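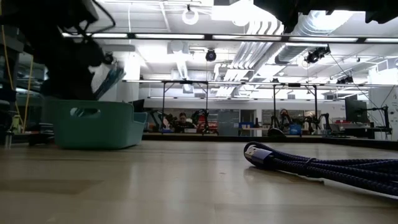
Morfudd Trevor wrote in to say that she had owned her basket for two years before she found out it was meant for cables, and that until then it had held onions perfectly well. We have no objection. Onions, however, don't tangle, and the Vendel was designed by people who were losing an argument with a drawer.

Vendel Small Basket, teal

A plastic basket with rounded corners, slightly tapered walls and an oval hand-hold near the rim. The color is a muted sea green that our supplier calls teal and Kyung-tae Lim in our shipping room calls "dentist." It comes in that color. We asked about others and were sent a very polite letter.

It sits on a table, a shelf or the floor. Braided charging cables go in coiled and, with luck, come out the same way. If you throw them in, that's between you and the cables.

What it's good for
Charging cables, USB-A and otherwise
Folded cloths, socks, the smaller kind of towel
The adapter you are keeping in case you ever see the thing it fits

What it's not good for
Soup
Anything you want hidden – the hand-hold is a hole, and people will look through it

Care
Wipe with a damp cloth. Keep it off the stove. The walls will pick up scuffs in time, mostly from plugs.

Ordering
Item 791. Sold in sets of 2, as one basket always seems to turn into a pile beside a basket. $49 the set, cables not included, onions not included.

The Darska lid fits the Vendel if you press hard on the corners. The Fevetti lid does not fit, whatever the old catalog said, and we'll take back any you bought on our advice. Orders placed before noon leave the same afternoon. The next batch is due in October, in teal.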